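Household Tips: Getting a Room Ready for a Tidying Arm, and Whether the Service Is Worth It

By Cempaka Pillai
August 2020
239 shares | 34 comments

The Kosau service rents you a tidying arm on a wheeled base, sends a person to set it up, and teaches it the jobs you want done in your own house. I have had one in the back room for four months. Most of what follows is what I wish had been on the sheet that came with it. The rest is what I think of the service, for readers who wrote in after the first piece asking whether to sign up.

What you pay for

The arm stays the property of the company. You pay a setup charge and then a monthly rate, and the monthly rate covers repairs and two teaching visits. A third visit is extra. My bill for the whole period, setup included, was $1,387. You can stop at the end of any month, but they want the packing crate back too, so keep it somewhere dry. I flattened mine and had to pay for another.

There is a cheaper plan from Dretent that ships you a kit and leaves the teaching to you by way of videos. My neighbor Solange Besson has that one. Hers puts away blocks and spoons well enough, but she spent most of two weekends getting there, and the videos assume you have a bigger table than most people own.

Clear the floor first

The base needs a flat path. Area rugs with fringe have to go, or at least be folded back on the side where the arm travels. Flat low-pile carpet is fine. Door sills higher than a pencil are a problem, and a wedge of wood screwed down on each side fixes that for very little money.

Pick up charging cords. The arm will drive over a lamp cord and then stop and beep until someone comes. I ran ours along the baseboard with the stick-on clips sold for holiday lights. Wipe the baseboard with rubbing alcohol before you press the clips on and give them an hour before you load them. The ones I put up in a hurry fell down within a week.

Pick one table and leave it alone

Choose a table for the arm to work at and don't move it. Mark the feet with painter's tape on the floor so it can go back to the same spot after you mop. A folding table works if you lock the legs, but it shakes when the arm sets something down.

A plain top is better than a patterned one. If your table has a busy grain or a checked oilcloth, cover it with a sheet of white board from the craft store. Foam board dents. The smooth hardboard kind sold for dry erase panels lasts longer and wipes clean. Hold it down with removable putty under the corners. Crayon comes off it with a little baking soda on a damp cloth.

Keep the light steady. I close the blinds on the sunny side in the afternoon and turn on the ceiling fixture. Before I did that, the arm missed things after lunch that it had picked up fine at breakfast.

Sort by container before you sort by toy

The arm puts things where you tell it, so decide on the containers before the teaching visit. Changing them later uses up a visit. I changed mine once, from wicker baskets to clear bags, and lost the second visit of that month to it.

Hard plastic shoe boxes are the easiest for it. Leave the lids off and store them somewhere else. Wicker catches on the fingers. Drawstring bags close up on themselves and are no good at all.

Clear vinyl bags are in between. The kind that blankets and pillowcases are sold in, with a fabric edge, will stand up if you treat them right. I like them for small toys and bath things because you can see what's inside and they fold flat when company comes. The trouble is the rim. New ones come creased, and one side likes to flop in over the opening. A few things help:

Warm the bag before you shape it. Fill it with folded bath towels fresh from the dryer and leave it overnight. Don't use a hair dryer. I clouded one that way.

Put some weight in the bottom. A square of cardboard cut to fit, with a flat bag of dry rice under it, keeps the bag from sliding when something is dropped in.

Stiffen the top if you need to. A length of plastic-coated garden wire, bent to the shape of the rim and whipped on with a few stitches through the binding, holds the mouth open. Tuck the wire ends under and cover them with cloth tape.

Wash vinyl bags by hand with dish soap and dry them open, upside down over a bottle. They smell for a few days when new. Airing them on a porch takes care of it.

The teaching visit

Plan on most of a morning. You don't need to do anything during it except answer questions, and you should be in the house for those. The person who came to us was trained at the company's Puscombe shop and wore soft shoes, which I appreciated.

Teaching is done by hand. The teacher holds a pair of grippers, one in each, and does the job with them while the system records it. Then the same job gets done again with the pieces in slightly different places, and again after that. It is slow and not much to look at. Ping-pong-size balls were on my list and I would put them on yours, as they roll under everything and they are what I was most tired of picking up. 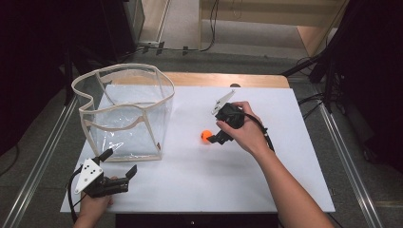
Have the real objects ready in a dishpan before the teacher arrives. I had set out only the nice toys, and then the arm did not know what to do with the chewed ones. Put in the odd sizes, the sticky ones you meant to wash, and at least one of anything that rolls. For balls, ask to have them taught from the near edge of the table as well as the middle.

Ask for the container to be taught in more than one state, too. If your bag sags in real life, it should sag during the lesson. I had straightened mine up for the visit, and the next day when the rim slumped the arm pushed a block down the outside of it. The second visit took care of that.

Don't tidy up behind the teacher. I did, out of habit, and was politely asked to stop.

Everyday care

Wipe the finger pads once a week with a cloth wrung out in warm water and a drop of dish soap. Dry them fully. Oily pads drop things, and pads with lint on them drop more. Skip the spray cleaners — they leave a film.

Check the cable where it bends. If the covering looks pale or cracked at the bend, call before it goes any further. The repair is covered, but they took nine days to get to me, and the arm can't be used while you wait.

Empty the bags before they are full. Past the halfway mark, light things bounce off the pile and out again. I empty ours when the supper dishes are done.

Turn it off when small children are on the floor. The instructions say it will stop if touched, and it has done so for me each time, but I turn it off anyway.

What it does well and what it doesn't

Balls, blocks, plastic animals, clothespins and wooden spoons go where they belong. Socks are hit or miss. Paper is hopeless, and so is anything flatter than a deck of cards. It can't tell a clean sock from a dirty one, and I have stopped expecting it to.

It is slow. A table I could clear in two minutes takes it the better part of half an hour. I run it while I am cooking, so this bothers me less than it bothered my husband.

Noise is low, something like a sewing machine in the next room with the door shut. It does beep, and the beep can be turned down but not off.

Should you sign up?

If you have a spare corner, small children or grandchildren, and a sore back, I would try the full service for two months and then decide. If you like fiddling with things, the Dretent kit costs less and Solange is happy with hers. If your main trouble is laundry or mail, save your money for now.

A reader in Abu Hammour asked whether the arm can be used on a tile floor. Yes, but put felt under the table legs so the table doesn't creep, and check the tape marks when you mop. Another asked about cats. Ours sat on the board for the first week and then went back to the windowsill. Keep the board brushed, as hair gets on the pads.

I have paid through December and will write again about the winter things, mittens especially. If you have had luck teaching one to handle mittens, send me a note and say what kind of container you used.

Last updated August 2020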